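Lurura Cell: Setup and Upkeep Gallery

Last updated 2025-05-12

The Lurura cell is the small tabletop cell at the back of the Sondholm workshop. It has one arm, one gripper and a work surface that we change over often, so most of the hours that go into it are spent on setup and small repairs. The notes on this page follow one full service, from shutting the cell down to running it again. They replace the March page, which had the old bolt pattern and an air pressure setting we no longer use.

If you are doing the service yourself, read to the end before you start. Two of the steps depend on a number you write down earlier.

Shutdown and lockout

Park the arm with the park routine, not by hand. The brakes will hold it wherever it stops, but the calibration check later on expects to start from the park position. Once it is parked, turn off the controller, then the air, then the main switch. Hang the tag on the main switch and keep the key in your pocket.

Bleed the air line at the regulator. The gauge should read zero before you touch a fitting. On this cell it takes a little while because the Nevier valve block holds some pressure after the supply is closed.

Cleaning the work surface

Vacuum the holes first and wipe second. Wiping first pushes dust down into the threads, and then the bolts go in rough. We use a narrow crevice tool and go row by row. A damp cloth is enough for the top. Solvent takes the color off, as we found out on the spare plate.

Check the bolts while you are there. Any bolt with a rounded socket gets replaced. They are cheap and a stuck one is an afternoon of work. Bolts are snugged by hand with the short key, never with the driver.

Gripper inspection

The gripper comes off at the collar. Support it from below when the last screw comes out — it is heavier than it looks and the cable is short. Look at the contact faces for shine. A polished patch means the part has been sliding, and the pad is due.

We log cycles at every service. Pads used to be changed whenever somebody noticed a dropped part. They are now changed at 1,000 cycles, and the last set came off at 530 because of a nick on one side. Write the count in the log and on the bag with the old pads.

When you put the gripper back, line up the dowel before you start any screw. Tighten in a cross pattern, a bit at a time. If the collar sits proud on one side, take it off and clean the seat again. Forcing it will give you a tilt that shows up later as parts released slightly off their mark, and you will spend a long time looking for it in the program.

Cables and air

Start at the base and follow every cable to its end with your fingers. You are feeling for flat spots and hard spots. The outer sleeve at the second joint wears first on this arm. We moved the tie points last year and the wear has slowed down, but it has not stopped.

Leave slack at the wrist. Turn the last joint by jogging it at low speed to both ends of its travel and watch the loop. If it pulls tight at either end, give it more length before you close the ties. Cut the tails off flush, or they will scratch the next person who reaches in.

The filter bowl on the regulator gets emptied even if it looks clean. The element is changed once a year, and the date goes on the bowl in paint marker.

Power up and reference check

Power comes back in the reverse order: main switch, air, controller. Let the controller finish its startup before you press anything. Home the arm at low speed with one hand near the stop button.

The reference check uses the pointed tool and three marked holes. Bring the tip down over each one and write the offset in the log. This is the first of the numbers you will need later. If all three are off by the same amount in the same direction, the plate has shifted or was put back a little over, and you can correct the plate frame. If they are off by different amounts, look at the collar seat first.

Camera and marker

Clean the lens with the blower and then the lens cloth. Wipe the marker dry. Check that its corners are flat, because a lifted corner is enough to throw the pose off. Then run the marker routine and compare its result with the offset you wrote down. They should agree. If they don't, run it again with the overhead lights on and the blinds closed before you change any settings. Afternoon sun on the marker has fooled us more than once.

Test pick

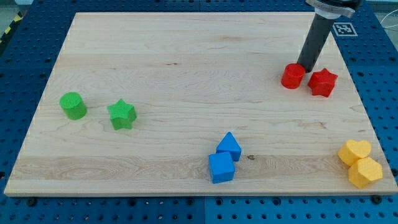 Speed stays at 17 percent for the first pass. We raise it in two steps after that and only with the guard closed. Each color is made up of a pair of different shapes, so the program has to get the shape right as well as the color before it chooses a grip. The star blocks are the ones to watch. A worn pad will often still hold a cylinder well and then let a star turn as it lifts.

Stop the pass if the tip touches the board during a pick. The maple is forgiving, but the board height in the program should leave clearance, and a touch usually means the second number from the log, the tool length, was not entered after the gripper went back on.

Parts and paperwork

Pads, dowels and the regulator element are ordered through Bhardwaj under the cell's name. The short key and the pointed tool live in the top drawer and go back there after the service. Note the roughly 2 hours of downtime in the log with the pad count and all three offsets, sign it, and take the tag off the main switch.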